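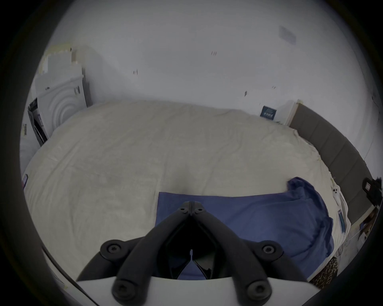
Chapter 6
Beds and Bedding

Key terms
base layer, top layer, drop, loft, fill, nap, throw, turn-down, square corner

After studying this chapter, you should be able to name the layers of a made bed and put them on in order, fold and place a blanket over a duvet, choose bedding to suit a climate and a budget, and set up a washing schedule for a household.

A bed takes up more floor than any other piece of furniture in most bedrooms, and the cloth on it weighs more than the cloth in the rest of the room put together. It also gets more use than a sofa or a dining table. For these reasons a course in household management gives bedding a chapter of its own. Chapter 5 dealt with bedroom furniture and floor plans. We now turn to what goes on top of the mattress.

The bed in the opening photograph has a plain cream duvet with a blue blanket over part of it. The blanket lies flat in one area and is bunched up toward one side. The headboard is gray and upholstered, with padded panels running up and down. Keep this bed in mind as you read. You will be asked at the end of the section what you would do to finish it.

6.1 The Layers of a Bed

Bedding is easiest to learn from the mattress up. The base layers stay put from one wash day to the next. They are the mattress pad and the fitted sheet. A mattress pad takes wear and spills that would otherwise reach the mattress, and it should be quilted or elastic enough to stay in place when someone turns over. The fitted sheet goes over the pad with its seams at the corners of the mattress. If a corner keeps popping off, measure the depth of the mattress before blaming the elastic. Many newer mattresses are too deep for older sheets.

The top layers are the ones a sleeper moves. In the traditional arrangement they are a flat sheet, a blanket, and a bedspread or quilt. In the duvet arrangement, a single filled cover takes the place of most of these. Some people keep a flat sheet under the duvet and some leave it out. If it is left out, the duvet cover touches the skin all night and must be washed as often as a sheet would be.

The distance a cover hangs below the top of the mattress is called the drop. To find the width of cover you need, measure the width of the mattress and add the drop you want on each side. A mattress 60 inches wide with an 18-inch drop on both sides needs a cover 96 inches wide. Measure with the pad and sheets in place, as a thick pad raises the surface and uses up some of the drop.

Loft is the height of a filled cover when it lies undisturbed. A duvet with high loft holds more air for its weight than a flat one. Loft is lost when the fill packs down or shifts into the corners, and it can often be brought back by shaking the duvet from one short side and then from the other.

6.2 Blankets Used with a Duvet

A blanket on top of a duvet has two jobs. It adds warmth that can be pulled up or pushed off without remaking the bed, and it keeps the duvet cover clean when someone sits on the bed in the daytime. A blanket kept mainly for the second job is often called a throw, although stores use the word loosely.

Color is a matter of taste, but contrast has a practical side. Lint from a dark blanket shows on a pale duvet cover. Wash a new blanket by itself the first time, and check for a nap, or raised surface, that sheds when rubbed with a damp white cloth.

Placing a blanket

1. Clear the bed of pillows and anything else lying on it.

2. Smooth the duvet from the center outward with the flat of the forearm. Deep creases under a blanket will show through it.

3. Lift the blanket off completely. Trying to straighten a bunched blanket where it lies drags the duvet along with it.

4. Find the two corners of one long edge and hold one in each hand. Let the rest hang, and shake once.

5. Lay the long edge across the bed, parallel to the foot. Walk to the other side and pull until both sides hang evenly.

6. For a narrow band, fold the blanket in half lengthwise before laying it down. For full cover, open it out and stop short of the pillows.

Two people can do steps 4 and 5 from opposite sides in much less time.

In the study kept by the Plimdale Housekeeping School, students were timed making the same bed on their first day and again after six weeks. The instructor, Azlan Majimbun, found that most of the time saved came from fewer trips around the bed. Students who finished one side before crossing to the other were faster than those who worked layer by layer, and their corners were no worse.

The headboard and the wall

Bedding that rides up against a headboard wears at the edge and collects dust. A padded headboard should be vacuumed with the brush attachment whenever the sheets are changed. Run the brush along the seams between panels first, then over the panels themselves. If the bed stands against a wall, pull it out to clean behind it at least once a season.

Check your understanding

Look again at the opening photograph. Which of the six steps would you begin with, and what would you do about the wrinkles in the duvet?

Measure a bed at home. What drop does its present cover give on each side? Is it the same at the foot?

A household has two duvet covers and no flat sheets. Write a washing schedule for one month, and note where a third cover would help.

Section 6.3 covers fibers and fills, beginning with cotton.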